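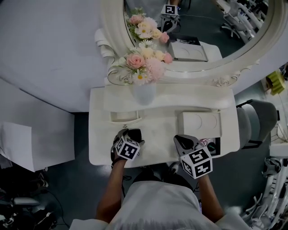
Our project looked at how second-hand furniture is described when people sell it online, and whether the description affects how long it takes to sell. We chose this because three of the four of us had furnished a room in the past year almost entirely from listings, and had all turned up to collect something that was not what we expected. Painted pieces caused most of the arguments in the group. A white vanity table with a scalloped back edge and a small drawer at the side can be listed as "dressing table", "vanity", "desk", "shabby chic" or "French style", and a buyer searching for one of those words may never see the others. A vase of artificial roses and daisies on the top, as there is here, pushes most sellers towards "vanity" even if the table would do just as well as a desk.

## Group and roles

Kazimiera Sowa collected the listings and kept the spreadsheet. Sang Ông wrote the coding guide. Imad Atallah did the interviews and I did the analysis and most of this write-up. Our supervisor was Jihad Aoun.

## Where the data came from

We used two local selling sites, Zinder and Clamix. Zinder is general and free to list on. Clamix takes a fee and only deals in furniture and lamps. We saved listings through August in five categories: tables, chairs, chests of drawers, bookcases and beds. Dressing tables went under tables, after some discussion.

We saved 3,758 listings in total. After taking out duplicates, trade sellers and anything with no price, 2,560 were left. Trade sellers were harder to spot than we had planned for. In the end we removed any account with more than 30 items live at once, which probably let a few small dealers through.

## Coding

Each listing was marked for:

- whether measurements were given (all three, some, none)
- whether damage was mentioned
- style words ("vintage", "rustic", "retro" and so on)
- whether the seller gave a reason for selling
- length of the text

Sang's first guide had a separate code for "honest tone". We dropped it after a trial in which Kazimiera and Imad agreed on almost none of the listings. "Damage mentioned" replaced it and was much easier to apply. Paint wear was still a problem. Some sellers call chipped paint damage and others call it character, so we counted any mention of it, whatever word was used.

## What we found

Measurements mattered more than anything else we coded. Listings with all three measurements sold sooner in every category except chairs, where it made little difference. This fits with what people told Imad in the interviews – most had a gap to fill and a tape measure, and did not bother messaging to ask.

Style words had a mixed effect. On Clamix they seemed to help, and on Zinder they made no clear difference. "Vintage" was used so widely that it told us very little. One bookcase described as vintage still had its Wuson flat-pack instructions included in the sale.

Mentioning damage did not slow a sale down. We had expected it would. The asking prices were lower for those items, though, and we did not have enough listings at matching prices to separate the two.

Giving a reason for selling ("moving house", "no room") went with slightly faster sales for beds only.

## Interviews

Imad spoke to 27 buyers, mostly outside the Sayegh furniture hall on campus. The most common complaint was size, then smell, then stairs. Several said they would not buy a painted piece without seeing it, as they could not tell what was under the paint. One buyer, Jovita Tlapale, agreed to be named. She had bought two dressing tables in a month and returned the first – the drawer was too shallow for a hairdryer, and the listing had not mentioned the drawer at all.

## Problems

A listing disappearing does not mean the item was sold. Zinder marks items as sold but sellers often just delete them. We treated both as sales, which will have made Zinder look quicker than it is.

We also only covered one month, and it was the month when students move. Beds and desks are likely to be overcounted compared with the rest of the year.

Jihad suggested comparing prices at listing and at sale. We had no way of getting the second figure from either site, so this was left out.

## If the project is continued

Drawer measurements should be coded separately from outside measurements. The coding guide should be tested on both sites before collection starts, as ours was tested on Zinder only and needed changes for Clamix in the second week. The spreadsheet and final guide are in the shared folder.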